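Planeo Support Portal
Ticket: Moisture alarm repeats in bathroom, no water found
Product: Planeo leak sensor with Sunel hub
Opened by: Dalibor Machala
Status: Open, waiting for customer

Dalibor Machala, 7:40
Good morning. I have three leak sensors in the house since June. The one in the bathroom sends an alarm every night, and the floor is dry when I come to check. The other two, in the kitchen and next to the boiler, are quiet. I changed the battery and wiped the contacts with a dry cloth. The alarm stops by itself after 26 minutes.

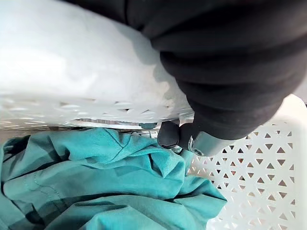

Does the alarm come also when no one has used the shower?
It comes less often, but it comes. Last night it came at 2:15, when all of us were sleeping.

Planeo Support, 9:05
Thank you for the clear report. Please send the firmware number and the place where the sensor lies. Please also set the sensitivity from High to Medium and leave it so for one night.

Dalibor Machala, 9:50
Firmware is 3.45. The sensor lies on the floor near the back wall, on tiles.
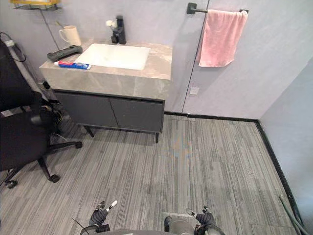
I set it to Medium now. I should add that the hub is in the hallway and the signal shows 45 percent, which I think is enough. The hub log is full at 2,000 lines, so I exported it before it deletes the old ones.

Planeo Support, 14:20
The log shows humidity over the limit before each alarm. We suspect condensation on the contacts.

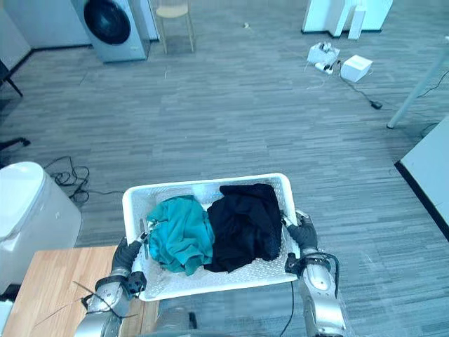 Attachment 3, added by customer

Dalibor Machala, 8:10
On Medium I had one alarm instead of four. It is better, but I would like to have zero. Can the sensor stand on a small spacer?

Planeo Support, 10:30
A spacer of 3 mm is allowed, but the reaction to a real leak will be slower. Please tell us also what else brings moisture into the room.

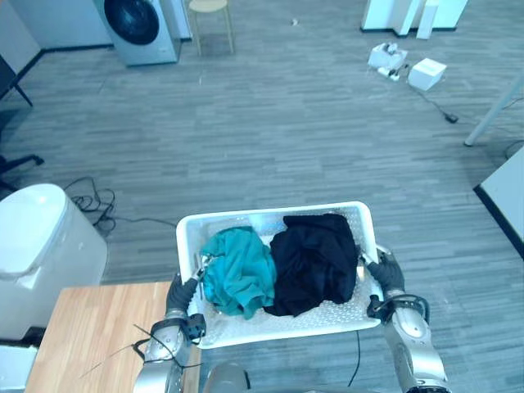
I tried the spacer and had no alarm this night. About the moisture, the fan runs only together with the light, so after a late shower the damp air stays. Clothes are the other thing I can change. The white basket has holes in the walls and the bottom, so anything damp in it gives its moisture to the room. I will keep it in another room for three nights, take the spacer away, and write the result in this ticket.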